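In Praise of the Tablecloth

I bought my first real tablecloth last September, at 70 years of age difference from the woman who sold it to me (she told me hers, I won't print it, but you can work it out if I say I was not a child). It cost 18 dollars. I have thought about it more than anything else I bought that year, and that includes a car.

So let me make the case, because I think we gave up on tablecloths far too easily! Somewhere between my grandmother's house and my first apartment they went from being a thing every family had to a thing you see at weddings. People my age own placemats, if that. We have beautiful bare tables that we are scared of, and we go around sliding coasters under our guests like nervous museum guards.

A cloth fixes this in about four seconds. You shake it out, it floats down, and the room is different. I love that moment so much that I sometimes do it twice. My table came from a neighbor's garage and has a burn mark the size of a saucer, plus one leaf that never sits flush with the other. Under a cloth it's a perfectly good table. I have had eight people around it, eating soup, and it felt like a holiday.

I know the arguments on the other side, and my friend Duangjai Mahawong makes all of them very well. She says a tablecloth is one more thing to wash. She says it slides, and that toddlers pull on it, and that a nice table ought to be seen. She has a point about the toddlers. When her son comes over I fold the cloth away and we eat on the bare wood like everyone else, burn mark and all. But the washing? I wash mine every week or so with the towels. It adds nothing to the load that I can notice, and I dry it over a door. I don't iron it. My grandmother ironed hers on both sides and would be ashamed of me, but the creases drop out by dinner if you put a few plates on top.

And stains are the best part! I mean it. My cloth has a turmeric patch from a dinner in the fall when everybody stayed until one in the morning, and a purple ring where my brother put down a glass and said something so funny that he knocked over the next one. I tried to get the turmeric out, I really did, with lemon and sun and a paste I read about. It faded to a soft yellow and stopped there. I've grown fond of it. A varnished table gets wiped down and forgets everybody who ever sat at it, and I think that's a little sad.

If you want to try it, start with a print. I'd say this to anyone. Plain white linen is gorgeous, but it makes people sit up straight and watch their forks. A small pattern - leaves, vines, little flowers, whatever you like - forgives a crumb and hides a drip, and it makes supermarket dishes look as if you picked them out one at a time. You don't need matching anything. Put a pink plate next to a metal tray and the print pulls them together all by itself.

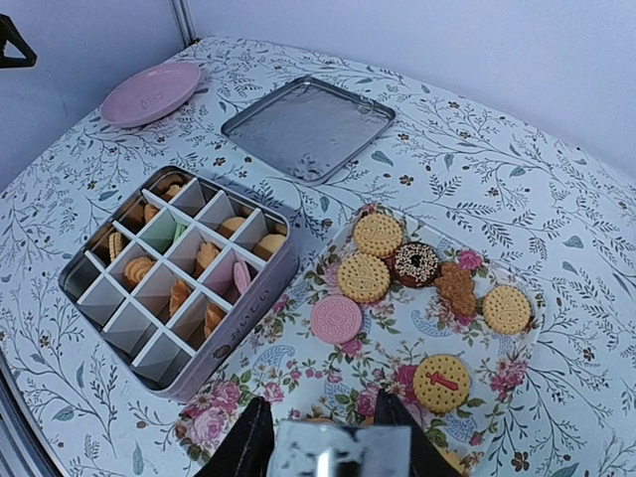 A vine-and-flower print under a pink plate, a silver tray and a tin.

Size matters more than fabric. Measure your table, then add enough for the cloth to hang down a hand's length or so on every side. Too short looks like a bandage, too long ends up in people's laps. Mine is a little too long at one end, and whoever sits there gets teased about their extra napkin. Cotton is fine, and so is a cotton blend. I have even used a flat bed sheet for a birthday, folded under at the corners, and got two compliments on it before I confessed.

Buy it secondhand if you can. Thrift stores near me have whole shelves of them, folded tight and mostly ignored, next to the curtains. Open them all the way before you pay, and hold them up to the light to check for thin spots. Small holes don't bother me. A salt shaker can live on top of a small hole for years.

Mostly I'd ask you not to save it. My mother had a good cloth with a blue border that came out for Christmas and then went back in tissue paper, and I could count on my fingers the meals I ate on it. I use mine on a Tuesday, for toast. I use it when I'm eating alone with a library book propped on the butter dish, and I like that toast better for it. Duangjai is still not convinced, but she asked me last week how wide mine was, and she had a pen in her hand.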